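4 min read

Bench notes, April, started 7:40 a.m.

Coffee first, then the white table. I'd promised myself the Corkstead boards would be sorted before anyone else got in, and that was optimistic, but I did at least get the top wiped down and the parts moved to where I can find them. Whoever had it last left bits of wire insulation all over (it was probably me, I was stripping leads until late and went home in a mood).

So the state of things. We've got the boards, we've got the little sensor units, and we've got a shoebox of harnesses from Pasichnyk that are supposed to match the drawing and don't quite. The idea for today was simple enough: get one unit onto its plate, sort out which wire goes where, and write it down properly this time so Tymofii doesn't have to phone me from Geltdale again asking what the second red one does. 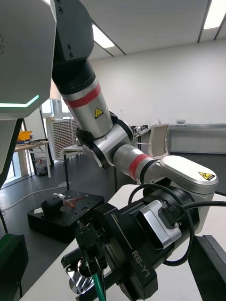 Perforated plate on the white table with the small black unit on it, wires still bundled across the top.

I love these plates! You can put a standoff pretty much anywhere, and when you change your mind (I changed my mind twice before nine) you just move it. The downside is that every plate in the shop ends up with a different hole pattern in use and then you can't swap one for another without thinking. I'm going to pick one pattern and mark it with paint pen. Note to self: the paint pen is dried out, order one.

The bundle is the annoying part. Thin wire, lots of colors, and the colors on the harness don't follow the ones on the drawing. I buzzed it out with the meter, end to end, and got this far:

red, both of them, go to supply. Fine.
white is signal return, which the drawing has as black. Changed it in pencil on the bench copy.
the rest I've numbered with flags. Don't pull the flags off!!

There are 16 conductors at the connector end and I've traced all but 5. Those may just be spares, I'll ask Pasichnyk. If they are spares I'd like them trimmed and sleeved, they catch on everything.

Also the bundle wants a tie somewhere near the unit. I tried one right up against the body and it pulled the wires over too hard, so I cut it off again and left it loose for now. A bit of lacing cord would be kinder. There's a spool in the Trekel drawer, under the heat shrink.

Next thing, trays. I've switched over to keeping each board in its own plastic tray from the moment it comes out of the bag, and I know that sounds fussy, but we had a board go missing for two days last month and it was under a catalog. The trays are nothing special, a bit bendy, and the walls flex if you pick one up by a corner with anything heavy in it. Two hands please. They do wipe clean, and you can slide the whole thing across the table without ever touching the board.

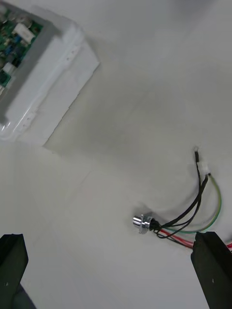 Rule I'm trying out: board stays in the tray, anything wired stays out on the open table. Mixing them is how you end up with a lead hooked under a component, and then you lift one and get both. Tymofii thinks I'm being precious about it. Tymofii also lost a connector shell inside a tray for an entire afternoon, so.

Looked over the connector headers before lunch, with the magnifier. Most are good. One batch has pins that sit slightly proud, nothing you'd see without the lens but the plug goes on crooked. I've put 19 boards in the good stack and the crooked ones are in the red bin with a note on top. I haven't tried reseating any. I think you could do it with a warm iron and some patience, and I had the iron but I'd run out of the other thing by then.

The table itself has picked up smudges that don't come off with the usual wipes. Flux, I guess? Tried isopropyl on one corner and it lifted a little. Might do the whole top on a quiet day, or just put a mat down and forget about it.

2:15 p.m. Tymofii called. He wants the harness length changed to 40 cm so it reaches the back of the enclosure at Geltdale without a joiner. Fine by me, but it means the shoebox is no use to him even once I've got the colors straight. I'll keep those for bench testing. Asked him to send the new length in writing and he said he would.

Still to do: lacing cord, paint pen, email Pasichnyk about the spares, redraw the connector page (in ink, with the white wire right).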